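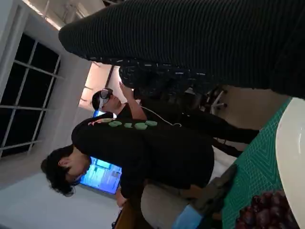 Programs > Cross-Border Dialogue > Reports to Funders

Progress report: the Valleria talks support project
20/07/2026 - By the Pinmont project team
Print this page | E-mail this page

This report to the Kubíček Fund covers the second half of our grant period, and we are very happy with where things stand. When we last wrote, the two delegations had agreed to meet but could not settle on a place. They have now held 5 rounds of talks in Gradengate, and both sides have confirmed in writing that they will be back at the table in September.

The biggest step forward came in the fourth round, when the delegations agreed on a shared text about the river crossings. It is only two pages long and leaves the customs question open, but it is the first paper both sides have signed since the border offices closed. Our drafting staff worked through 96 proposed changes to get there, many of them about a single word in one of the two languages. The interpreters were superb!

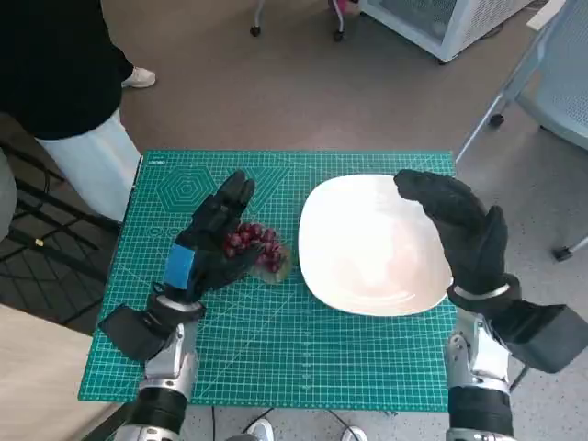 Grapes and a white plate on the green cutting mat.

Public hearings went much better than planned. We received 2,749 written comments from towns on both sides of the border, and 1,695 of them have been read, translated and passed to the delegations. The rest will be finished before the next round. Schools, market traders and bus companies wrote in large numbers, and the bus companies in particular sent very practical ideas on timetables and permits, which the Valleria delegation has already asked to discuss.

Some things are behind. The joint visit to the northern crossing has been put off twice over insurance for the vehicles, and we still have no agreed map to attach to the text. We have moved money from the travel line to translation to cover the extra comments - the total budget is unchanged, and the revised table was sent to you separately.

Work before the September round:
- finish translating the public comments
- get both sides to name their map experts
- book the Gradengate hall and the second set of interpreter booths
- send you the draft agenda once the delegations have cleared it

We would love to have someone from the fund sit in on the opening session. Please let the Pinmont office know how many seats to hold, as the delegations need the full list of observers ahead of time.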